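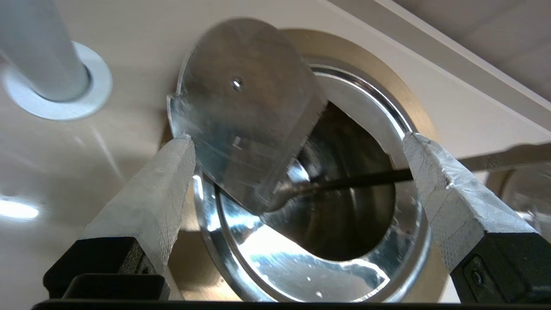
To all subscribers of the Firkness Community Kitchens list:

The office has received several replies to the March notice on shared kitchen hours, and this message answers the points raised in them. Most of the questions concern the return of small equipment at the end of a booking. Under the present rules, any item drawn from the equipment cupboard must be signed back in before the kitchen is locked. This applies to small parts as much as to large ones. A flat piece of shiny aluminum with a small round hole near the top and a row of notches along one edge is easily taken for scrap, and members are asked not to discard any such piece unless the office has confirmed that it is not needed.

The message below came from a member group at the Sallwood site and is quoted with permission.

> We book the Sallwood kitchen for the early evening and have
> done so for two years. Under the new hours we are expected to
> be out 30 minutes sooner than before. Our classes end on time,
> but washing up for a full group cannot be done properly in the
> time that is left. Could the closing period be made longer, or
> could we be allowed to come in earlier to set up? We would also
> like to know if the Mathias Street site is under the same rules,
> as some of our members cook there too.

The closing period at Sallwood will be extended to 45 minutes, beginning with the next booking cycle. Cooking must stop when the closing period starts. The added time is for washing, drying and putting away only, and no charge will be made for it.

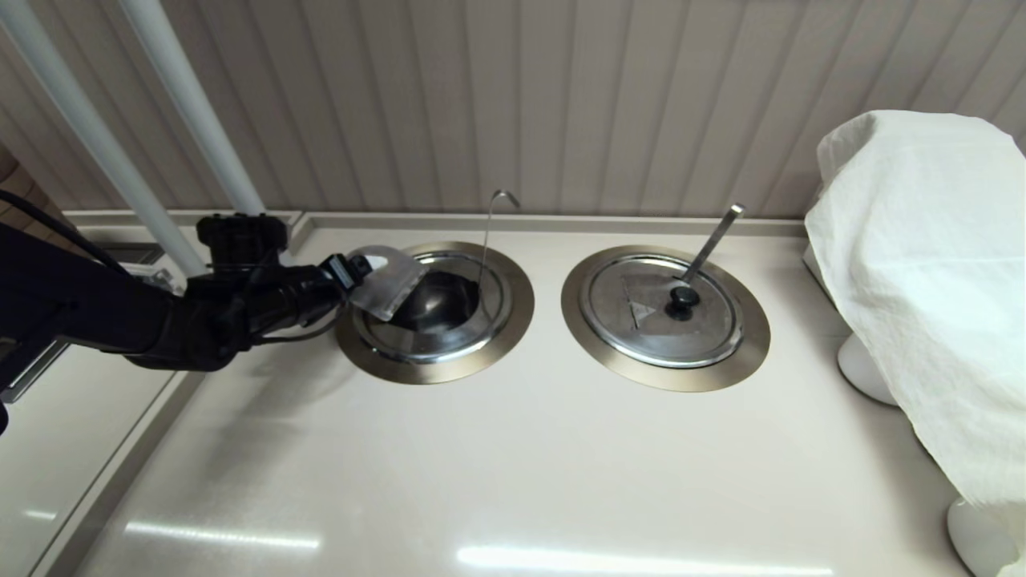
Early entry cannot be offered at Sallwood at present. The group booked before yours is entitled to its full closing period, and the building has one set of keys. Groups that wish to exchange places in the schedule may do so by writing to the office at least 10 days ahead. Both groups must agree in writing.

Mathias Street is under the same rules with one exception. Its cold room is leased to Brudivness Bakery until 2 p.m. and is closed to other users before that hour. Food left there overnight must carry the name of the group and the time it was stored. Unlabeled food will be thrown out.

Further comments on the hours may be sent to this list. Questions about fees or deposits should go to the office directly.

Scheduling Office
Firkness Community Kitchens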